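Home | Topics | Furniture and Interiors | Storage | Index

Open-back shelving
By Sutrisno Nair
December 25, 2022

Open-back shelving is a class of household storage furniture in which some or all of the compartments have no rear panel. It is sold for books, toys, records and folded clothes, and is often promoted as a room divider. Many of the benefits claimed for it rest on thin evidence.

Origins

Sellers like to trace the form to monastery libraries or to early modern architects, depending on the catalog. Neither story is well supported. Plain racks without backs were used in workshops and pantries long before anyone thought of them as a style, and the move into living rooms probably had more to do with price than with taste. A back panel costs money, adds weight and has to be packed flat with everything else.

Claims about space

The most common claim is that an open back makes a small room feel larger. The Pandton catalog repeated this for years without saying how it was tested. Against a white wall, a white unit does tend to fade from notice, but so does a closed cabinet of the same color.

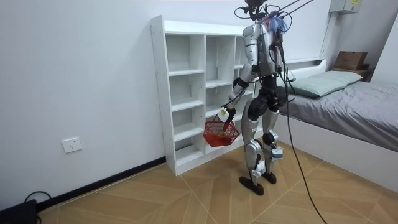
Nair is too hard on the small-room argument, in the view of one reader, who wrote that replacing a closed bookcase with an open one let daylight reach the far side of a studio apartment. That may well be so where the unit stands across a room. It says little about units placed flat against a wall, where most of them end up.

Stability

A fixed back panel does more than hide the wall. It keeps the frame from leaning sideways, a fault known as racking. Makers of open units must get that stiffness from somewhere else -- thicker boards, metal braces or a few closed compartments. The Damamel line used a center divider for this purpose and advertised a load of 48 pounds per shelf. The figure applied to a unit screwed to the wall, a condition printed in much smaller type.

Cube units

Cube units are the best-known branch of the family and come both with and without backs. Square compartments suit bins and records, but they waste height when filled with paperbacks. Fillbridge described its cubes as "endlessly flexible," though the shelves could not be moved once assembled.
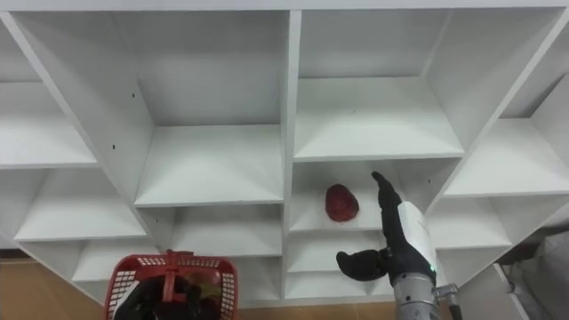
White shelving unit with square compartments.

Cost and upkeep

Open units are usually cheaper to buy, but the savings can be small. In the Orbán range, the open model sold for $480 and the closed one for 2 dollars more. Dust is a steady complaint, and objects pushed too far in can fall behind the unit if it stands away from the wall. Advice to leave a gap for "air flow" is widely repeated and rarely explained.

Last updated: March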